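Notes from the reading group, February 2019

Our January meeting took up Fernora, the small-press anthology of speculative fiction from writers in seven countries. Most of the talk was about the stories set in Odera, a port city that has stopped keeping maps. Several members felt the opening story leaned too hard on its glossary. Others liked having to look things up.
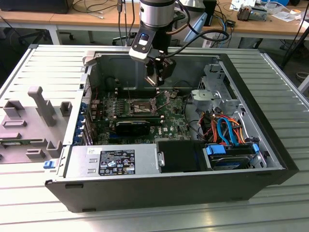 The second half of the book was better received. It deals with people who leave and send recordings home in place of letters, and it asks what a diaspora owes the place it came from. The long essay at the back is worth reading first if you have not started yet.

Next up is Zoro, a novel in two parts, translated last year. It runs to 700 pages, so we are giving it two meetings. Please read as far as chapter 28 for the first one.
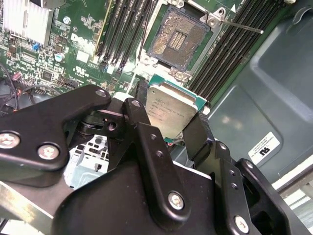
A processor in the gripper, near the open socket.

Grilico, the bookstore on the corner, has set copies aside at the front desk. Mention the group when you pay and they will take a little off the price. The library copy is already out.

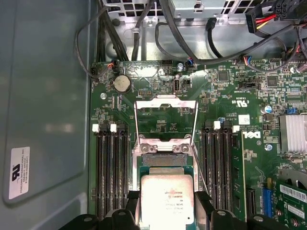

Do I need to have read Fernora to join for Zoro?
The two books are unrelated, and new members can start with either one.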